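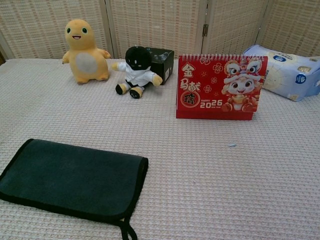 A wet Saturday at the Tralley Gift and Home Fair

I nearly didn't go this year. The forecast was awful, the trains were on the Saturday timetable, and I'd told myself very firmly that I had enough things in the house. But the fair only comes round every February and I do love a wander, so I put my big coat on and went anyway.

If you've never been, it's held in the old bus depot behind Tralley station, on two levels, and there were 172 stalls according to the sheet they give you at the door. Entry is £2, cash only at the side entrance (there's a card machine at the front, but the queue for that one went past the bike racks). The sheet has a map on the back. It's the same map as last year, with the café in the place where the café used to be.

Downstairs: soft toys and New Year things

I always start downstairs and go round anticlockwise. The first long row was nearly all Lunar New Year stock, lots of red and gold, paper lanterns, envelopes by the packet, and desk calendars everywhere. I have a weakness for a desk calendar. The one I kept going back to was the red one with the silver spiral along the top and gold and light red flowers on the cover. It says HAPPY 2026 NEW YEAR, with big gold characters next to it, 金马献瑞, the last one sitting in its own round dark red badge. The gold horse brings good fortune, more or less, as far as I understand it. And then there's the little character in a lion-dance headdress, all round eyes and white fluffy trim, holding a gold ingot. I was completely charmed!

It has a red base too, so it stands up by itself. My last one was the sort you prop against a mug, and it spent most of the spring face down behind the printer.

Next along was Simero, who do soft toys and had the busiest corner of the whole ground floor. Huge bins of them, and shelves up to the rafters. The chubby yellow fellow with the pale grey tummy is exactly the sort of thing I go soft over, arms stuck straight out and a tiny smile with pink inside. I don't know what he's supposed to be. A friend I showed him to said bear, her daughter said potato.

The small one in white is a different style altogether. The outfit looks like a martial arts uniform, and with it you get a round black head, yellow mitten hands and black feet with yellow soles. It sits with its legs out in front, which makes it a good shelf toy. The taller standing ones in the bins looked lovely but I picked a few up and they were top-heavy, and I've had enough of things diving off the bookcase in the night.

Prices were fair, I thought. A bit up on last time. They'll do a deal if you take three, and you do have to ask.

Upstairs: screens, cloth and chairs I couldn't get home

The stairs are steep and the lift was being used for deliveries until eleven, so leave it till later if you've got a pushchair. Upstairs is furniture and textiles, and much quieter. I spent the best part of two hours up there.

Mura had the far wall, nothing but folding screens, opened out in zigzags so that you walked in and out of them like a maze. Carved ones, painted ones, some plain rattan. I've been fond of the woven kind for ages. A beige basket weave with little reddish dots running across in rows, wooden strips between the panels, metal hinges: you'd never get tired of looking at it, and it makes a nice calm background for anything brightly coloured you want to put in front. Four panels is a good useful size in a bedroom. Three never seems to hide the thing you want hidden, and with six you need a bigger house than mine.

I asked about cleaning and was told to use a dry paintbrush, a soft wide one, along the weave and then down it. I've always gone at them with the hoover. The man on the stand winced when I said so. He also said to open and shut a folding screen a few times a year so the hinges don't stiffen up, and to keep it away from radiators. Mine would have to live next to a radiator or on the landing, so that's something to think about.

Opposite were the cloth people. I had a good rummage through the waffle textures, as I like them for more or less everything, tables and beds both. Pink and white is a combination I'd have turned my nose up at ten years ago and now I think it's the prettiest thing going, especially with red on top of it. One stall claimed to have 3000 metres of fabric on the rolls behind them, and having seen the rolls I believe it. The remnants basket was down to the dregs by lunchtime, so go there first if remnants are your thing.

There was a set of four cane chairs as well, which I sat in. All of them. I live up two flights and came by train — so no.

Tea, and the bit with the boxes

The café is now under the stairs and it's run by Su, the tea shop from the high street. Very good ginger tea, in proper cups, and a sesame bun that I'd go back for on its own. Almost 200 people seemed to have had the same idea at half past twelve, and there are perhaps a dozen tables. I ate mine standing up next to the umbrella bin. Go at eleven or wait till two.

Afterwards I did the tail end of the ground floor, which is storage and odds and ends. Tins, baskets, drawer dividers, lots of little boxes. I like a small black glossy box, and they're handy for propping a floppy toy up against, but they do show every fingerprint.

Practical bits

Open ten till five both days. The toilets are by the goods entrance, follow the yellow tape. Most stalls took cards but the signal upstairs is hopeless, so I'd bring some notes. Bags aren't provided at the smaller stalls. Wear layers, as the big doors stay open all day downstairs and the upper floor gets quite stuffy. The 3.40 train back was packed and I stood as far as the junction with my bag between my feet.

I want to go on the Sunday next year, when I'm told the screen people knock a bit off, and I'm going to measure the landing first.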